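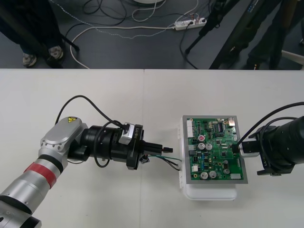
Aoife Moynihan wrote in to say she'd been cleaning her kettle with neat vinegar for years and the kitchen stank of chips till teatime, was there not a better way. There is. Citric acid. Cheap, no smell, any hardware shop or the baking shelf.

Kettle first. Two spoons of citric acid, fill to just over the scale, boil, switch off, leave it while you do something else. Pour out, rinse, boil once with plain water and chuck that. Done. If there's still a crust at the bottom go again, don't scrape it with a knife.

Shower head. Unscrew it if it'll unscrew. If not, freezer bag of the same mix, elastic band round the neck, leave overnight. Old toothbrush for the rubber nozzles in the morning.

Taps - kitchen roll soaked in the mix and wrapped round the base, where the white ring builds up. Half an hour is loads. Keep it off marble and limestone, it eats them. Keep it well away from bleach aswell. Never the two together, not even one after the other without a proper rinse.

Iron: check the booklet. Some makers say no acid at all. Peadar Breathnach ruined one that way and is still going on about it.

Washing machine drawer. Pull it right out, there's usually a tab to press. Hot water and washing up liquid in the sink, toothbrush again, then do the roof of the slot where the black stuff hides. Leave the drawer open a crack after every wash. Door too if you've no small children or cats.

Glasses gone cloudy in the dishwasher? Rub one with a drop of vinegar. If it clears it's limescale, so top up the salt. If it doesn't the glass is etched and thats that, keep them for the garden.

Label the tub of citric acid. Big letters. It looks exactly like sugar and Tadhg Horgan had it in his tea in March.

More on grout when I get a minute. Send yours in, short ones please.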